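About Kinsella

Home Services Bin Care Our People Contact

Most company pages in our line of work start with a founder who had a dream about storage. Ours had a warehouse full of dirty gray bins and a customer who had sent 30 of them back. Violeta Bustos read the complaint, went and looked at the bins, and agreed with the customer. Kinsella started the following November.

We clean, inspect and look after reusable bins for small manufacturers, repair shops and parts stores. You send us the bins you have, and we send back the ones worth keeping. If you were hoping to hear that we are changing the future of containers, there are other companies who will tell you that, some of them at length.

What we think about bins

A bin is a floor and four walls. We have been shown models with a special coating, a special texture and, once, a special smell, and we remain unconvinced by all three. Olga Echeverría, who runs our inspection bench, tested a coated model called the Stinari against a plain one for a whole winter. She could tell them apart at the end of it only by reading the label. We stopped stocking the Stinari and kept the plain one.

What does matter is the floor. Parts get dropped on it, dragged over it and left on it, and it shows the wear long before the walls do. Scratches by themselves don't bother us much. Dust does, and so does anything we can't put a name to. A dark spot might be grease or a bit of rubber, or it might be damage, and we don't guess from across the room. Somebody leans in and finds out.

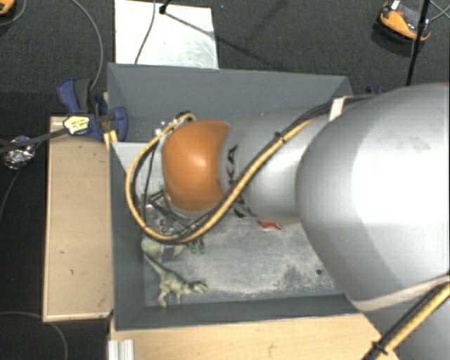 Gray bin with a worn floor: pale dusty patches, whitish scratches, darker mottling.

We get asked whether a floor with marks on it should go straight in the recycling. Usually the person asking has just talked to someone who sells new bins. Our answer depends on what you put in it. For castings and brackets, a scuffed floor is fine once the dust is out. For anything with a finished surface, we would want it smoother, and we'll tell you so even if it means you buy from somebody else.

How the work goes

Bins are emptied, brushed out, washed and left to dry upside down. Then they go to the bench, where Olga or Aldana Espinoza checks the floor first, then the corners, then the rim. There are 4 grades. Grade 1 is as good as new and we hand it out rarely - some customers think too rarely. Grade 4 doesn't go back on a shelf. We don't have half grades, although we've been asked for them.

We can take up to 300 bins in one delivery. Please stack them by size. Please also take out the packing slips, which turn to paste in the wash.

The people

Violeta Bustos owns the company and still answers the complaints herself. Róisín Mulcahy plans the pickups and has little patience for the phrase "sometime in the afternoon." Graciela Lucero keeps the accounts and wrote our price list, which fits on one page. Aldana joined us from a parts store, so she has seen what happens to bins after they leave here.

Come and see

We are in Unit 832, at the far end of the yard. Bring a bin you're not sure about and we'll grade it while you wait, no charge. Mornings before ten are best.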